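Cup tilt drifts between grasp and rack, planner says everything is fine
posted in Manipulation > Planning and Control
6 replies hidden, 3 shown

Amna Zaidi

Hi all, long-time reader, first real post, so be gentle. I've got a two-arm cell doing a dish rack task and I'm stuck on something that feels like it should be simple. Right arm picks up a plastic cup, carries it across the mat, hangs it on a wire mug rack. Left arm is supposed to steady the rack while that happens, but for now I just have it parked over the rack with the fingers closed so I can rule it out.

The planning stack is Skullham for the motion planning and Volier for perception (cup pose and rack pose, both from a fixed camera). The controller underneath is a plain joint impedance one we wrote ourselves. I send Skullham the grasp pose and a goal pose for the cup, and it gives me back a nice smooth trajectory every time. No collisions reported, joint limits all good.

The trouble is that by the time the cup gets to the rack, the tilt is wrong. I ask for the mouth down with a bit of a lean, so it'll go over the hook, and what I get at the far end is off by as much as 13 degrees. Sometimes it's nearly right! I ran it 80 times over two evenings and wrote down the final angle by hand, and I can't see any pattern in it. I stopped one run early in the carry and the tilt looked okay to me there.

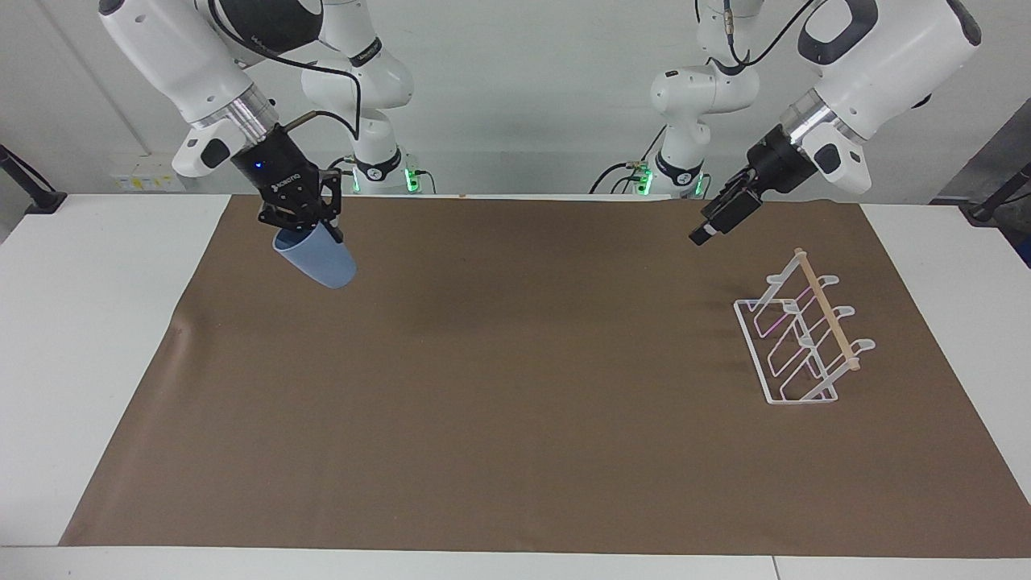
Tucson, November
So that's the setup, paused with the cup still on its side of the mat and all that open paper left to cross. The dowel lying over the hooks is staying for now, the goal pose takes it into account and Skullham has it in the collision scene as a thin cylinder.

Things I've tried:
Slowing the whole trajectory down to half speed. Slightly better, not fixed.
Swapping the goal pose for one straight above the rack. Same drift.
Re-running the hand-eye calibration. It moved things by 2 mm and the tilt didn't care.
Turning wrist stiffness up. It got buzzy and I chickened out.

My gut says the planner is only honoring the orientation at the end and something in the middle is letting it wander, but then why would the END be wrong? Is there a way to make Skullham hold an orientation the whole way? The docs page for path constraints is one paragraph and a link that goes nowhere. Thanks in advance, I've been staring at this for way too long.

Gruler

Your gut is half right, I think. There are two separate things here and I'd split them before touching anything else.

First one: yes, you can constrain the path. It's in the request as a path tolerance on the tool frame, and if you leave it blank it defaults to free. Set a tolerance per axis. I'd leave spin around the cup's own axis wide open (the cup is round, who cares) and keep the other two tight. If you lock all three you'll get planning failures and blame the wrong thing, ask me how I know.

Second one, and this is the one I'd bet on for the final error: which frame are you tracking? When you close on the cup, do you attach it to the gripper using the pose Volier gave you BEFORE the grasp? If so, any rotation of the cup while the fingers close gets baked in and the planner never hears about it. Tapered cups love to roll a few degrees as the fingers settle. The arm goes exactly where it was told and the cup isn't where the model says it is. That would explain no pattern in your 80 runs, and also why going slower only helped a little.

Easy test. After the grasp, lift, stop, ask Volier for the cup pose again, and compare it to what the planning scene believes. Log the difference for six or so runs. If that number looks like your final error, you've found it. The fix is to re-attach with the new pose and plan the carry from there. Costs you one extra perception call.

I wouldn't trust "looked okay to me" on the tilt, by the way, no offense. I can't eyeball 13 degrees on a pale cup either.

One more thing: compare commanded and measured joint angles at the final waypoint. With home-grown impedance control you can have steady-state error at the wrist if the payload isn't in the gravity model. A plastic cup weighs next to nothing, but the gripper doesn't, so check that its mass and center of mass are in there.

Schnyder

had the same thing with bottles, just use more friction on the fingertips. also update Skullham, older one ignored tolerances for me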